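The guest house in Trilham has 37 rooms and one laundry, and the woman who runs the laundry has been there long enough to remember when everything was sent out to Tosard by van. She came in as a cleaner and was asked to help with the sheets one July.

"I said I'd do a fortnight," she says. "They never found anyone else."

In a busy week she and one colleague get through more than 593 pieces, counting pillowcases. Most of it is cotton, washed at sixty and taken out while still slightly damp. She doesn't use softener on towels and would like guests to stop asking for it. "It coats them. Then people complain they don't dry you."

Coloured bedding is harder. Greens and blues fade along the folds if they sit on a shelf too long, so she turns the piles every month.

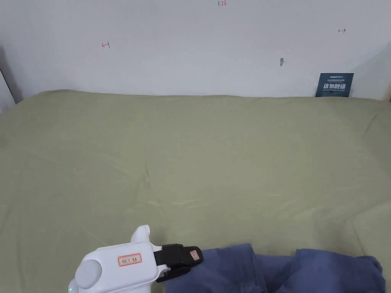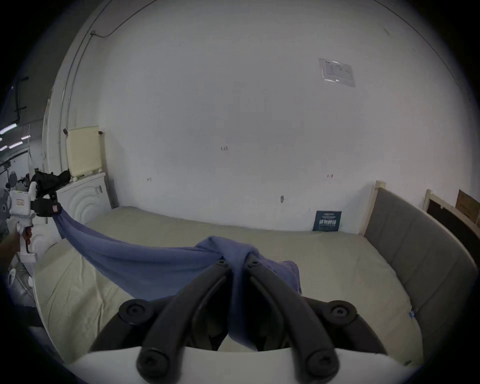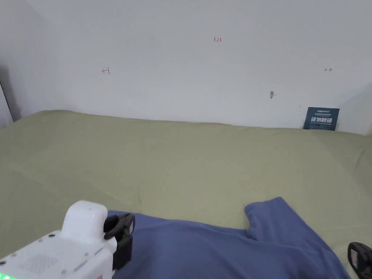
Plain colours on the bed, creases and all.

Her colleague disagrees about ironing, and said over tea that a sheet pulled tight by two people needs no iron at all – only the pillowcases do, and only on the side that shows. The two of them have argued about it for years.

The old press, an Oltora, still works but is slow to heat. A replacement has been promised. "I'll believe it when it's plugged in," she says, and goes back to the towels.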